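Net Weight Is Not Enough: The Case for Printing Tare on Food Containers

Eyerusalem Jemal
December 12, 2019

Every packaged food sold at retail carries a net weight. Very little of it carries the weight of the package. I think that second number, the tare, should be printed on the base or back label of any rigid container sold with dry food in it, and I think the usual objections to doing so are weak.

The net weight statement answers one question at one moment: how much product was in the container when it left the filling line. From the time the seal is broken, that number describes a past condition. A household that wants to know how much tea, rice or flour remains has two options. It can empty the container into a bowl on a scale, or it can guess. If the tare were printed, the user would set the whole container on the scale and subtract. The operation takes a few seconds and dirties no dishes.

I spent eight years writing packaging specifications, the last five of them at Laizer, a contract packer of dry goods. In that work the tare of every container is known before the first unit is filled. A checkweigher cannot function without it. The machine weighs the closed package, subtracts a stored tare value, and compares the remainder with the declared net. The figure therefore exists, it is controlled, and it is reviewed whenever the container supplier changes. It is simply withheld from the person who buys the product.

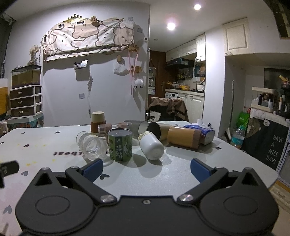
The first objection I hear is variation. Containers are not identical, so a printed tare would be wrong for most individual units. This is correct and does not matter much. In May I weighed 152 empty containers, lids included, from 28 product lines, and compared each unit with the average for its line. Drawn metal was very consistent. The spread within a line was smaller than the resolution of an ordinary kitchen scale. Molded plastic was nearly as good. Glass was the worst by a wide margin, as anyone who has bought glass in quantity would expect, and even there the error was small next to the weight of a serving. A user who is trying to decide whether there is enough flour for two loaves can tolerate an error of a few grams.

Where the variation is too large for a single value, the label can state a tolerance. We already accept nominal values on light bulbs, batteries and lumber. A nominal tare with a stated tolerance is more information than no tare.

The second objection is label space. The heaviest jar in my set weighed 742 grams empty. A three-digit number, a unit and the word "tare" need less room than the line that tells the buyer to store the product in a cool, dry place. On glass and molded plastic the number does not need the label at all. It can be cut into the mold, next to the mold number and the recycling mark that are already there. The cost is incurred once per tool. On metal it can be stamped in the base when the base is formed.

The third objection is that customers do not own scales. Some do not. Many do, and digital kitchen scales have become cheap and accurate enough that the number would be used. I would also point out that a label serves the people who read it. Few shoppers read the lot code either.

A stronger form of the third objection is that the customer can record the tare once the container is empty. I did this for years with a paint marker. It works for containers one intends to refill, and it fails for everything else, given that the number only becomes available when it is no longer needed for the original contents.

Bulk retail is where the absence costs the most. Zesness, the refill shop where I buy most of my dry goods, requires each customer to weigh the empty container at a station by the door and mark the result on it in grease pencil. The pencil rubs off. The station is a bottleneck on busy mornings, and a container that arrives partly full cannot be weighed empty at all, so it gets turned away or emptied. With a molded or stamped tare the cashier would read the value and key it in. A shop would still need to verify a suspicious figure now and then, which is no different from present practice. Whether a printed value could be accepted for trade without a check weighing is a question for the weights and measures authorities, and I would expect them to want a maximum permitted error before agreeing.

Two small producers already do it. Gamine puts the tare under the net weight on its coffee canisters, in the same type size. Pindine, which sells dried beans in wide-mouth jars, has it molded into the glass near the heel, with and without the lid. The second approach is better. Lids get separated from jars and swapped, and a figure that does not say whether the lid is included is close to useless.

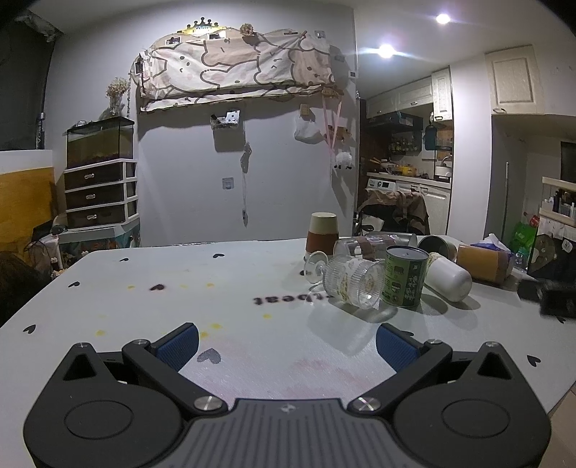
Heart-print tabletop, white with dark hearts.

That last point deserves a rule of its own. If tare marking is ever standardized, the declaration should give two values, body alone and body with original closure, both in grams. Ounces can be added for those who want them, but a value rounded to the tenth of an ounce loses nearly three grams of resolution and should not stand by itself. Inner seals, scoops and desiccant packets should be excluded. They are discarded or moved too often to be counted on.

I would start with rigid containers holding more than 100 grams of dry food and leave pouches, cartons and liquids for later. Pouches weigh so little that the correction is trivial. Liquids are usually dispensed by volume, and the container is often transparent enough to judge by eye.

Producers who want to move ahead of any rule can do so at the next label revision. The number is in the checkweigher setup sheet.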